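The Week the Towels Fought Back

I spent most of February folding towels at Candley, and I want to tell you about the pinch fault, mostly so I can stop telling my neighbors about it. Our project is called Illum, and the job sounds like something you'd give a bored kid: take a soft cloth, fold it in half, fold it again, do it with a pair of hand-held grippers so the software can learn the moves. We needed 350 clean folds. I figured I'd be done in a few days (ha!).

The trouble started with a small cloth printed with blue cat faces and the word "Kuromi," which everybody liked and which I now see in my sleep.

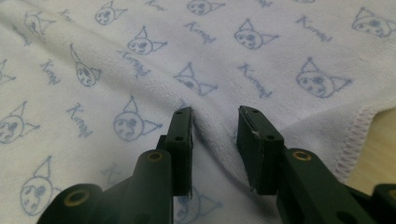 What was the fault?

The fingers kept squeezing after the log said they had stopped. A bad setting in the grip software was reading "closed" too late, so a fold that looked perfect on paper had a jaw clamped hard on the fabric for 2 extra seconds.

Two seconds doesn't sound like much! But terry loops snag, and a finger that won't let go when you tell it to is a safety problem even when the only thing in its teeth is a towel. The first snag pulled a thread. The next one caught the side of my thumb, and I got a nice purple mark and a form to fill out. We shut everything down at 6 that evening and I went home in a pretty foul mood.

Next morning we called Drultudmont, the shop that had set up the grip software for us, and they asked for the logs from the six worst runs. I'd been blaming my own hands the whole time, so I'll admit I was a little thrilled when they wrote back that the timing was off on their end.
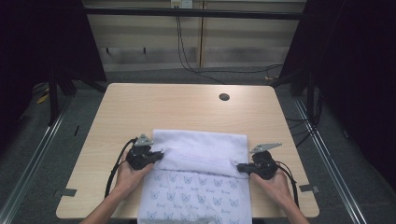
While they worked on a patch, I went back over my notes and found I'd written "sticky??" next to a fold from the very first morning. I had seen it and just kept going, because the count was climbing and I wanted the count to climb. That part still bugs me more than the thumb.

The patch came in before lunch two days later. We also added a rule I'd push on anybody doing this kind of work, which is that one odd release stops the session, and you don't get to finish the fold first. Evangelista, the lab down the hall, has borrowed the rule for their own setup. I'm back on towels now, with a lot of folds left to redo.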